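How to Sort a Photo Backlog Without Losing Your Mind

Last October I plugged in my old backup drive and found 2176 photos on it, dumped in one giant folder called "stuff." Birthdays, parking spots, screenshots of recipes I never made - all mixed together. I put it off for months (of course I did), and then I finally cleared the whole thing in a couple of weeks of evenings. I'm writing down what worked for me so you can steal it.

You don't need fancy software. I used the plain photo viewer that came with my computer, a free renaming tool called Rakena, and a mouse. Please use a mouse! I started on the laptop trackpad and my wrist was complaining by the second night. Any basic wired one will do.

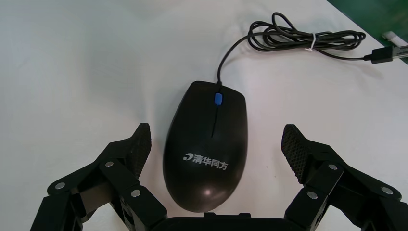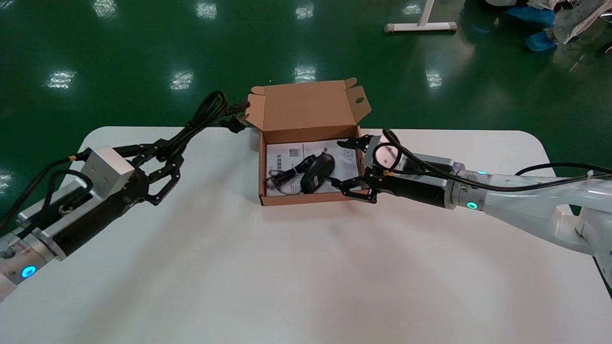
A black computer mouse, the plain sort I mean.

Step 1: Make a copy first

Before you delete a single thing, copy the whole folder somewhere else. I used a second drive, and I left it in a drawer until I was completely done. You will get trigger-happy around the third evening, and it's really nice to know there's a safety net.

Step 2: Do one fast, mean pass

Open the first photo full screen. Keep one hand on the arrow key and the other on the mouse, and go. You're only looking for the obvious junk: blurry floors, thumbs, the same sandwich five times. Don't stop to reminisce, and don't crop anything. I gave myself two seconds per picture, and even so I got rid of 428 on the first night.

If you hesitate, keep it and move on. You can be picky later.

Step 3: Sort by year, then by event

Switch to the thumbnail view and sort by date taken (not date modified, which will be nonsense if you've ever moved the files). Make a folder for each year and drag everything in. Then open one year at a time and make smaller folders for the things you'd really go looking for. Mine are called things like "Dorbridge trip" and "new kitchen." Anything that doesn't belong anywhere goes in a folder called "bits," and I refuse to feel bad about how big mine is.

I ended up with 29 event folders, which felt like plenty.

Step 4: Rename in batches

Select everything in one event folder and let the renaming tool do its thing. I use the year, the event and a number, so it looks like 2016-dorbridge-014. Put the year first or your folders will sort in a crazy order, and check the preview before you hit OK - I once named an entire Thanksgiving "dentist."

Step 5: Pick your favorites

Now you can slow down! Make a "best of" folder for each year and copy (don't move) the ones you love into it. I sent mine off to Waltora for a printed book, and choosing the cover took me longer than Step 4.

Step 6: Keep up with it

I do a small cleanup at the end of every month now, usually with the TV on. It takes me almost no time, and the phone pictures go straight into the right year. The drive in the drawer gets updated while I'm at it.

Next up I'm tackling the shoebox of paper prints, so if you have a scanner you like, leave me a note.

14 comments | 2 shares

Contact | Copyright Tradance Home Notes | Back to top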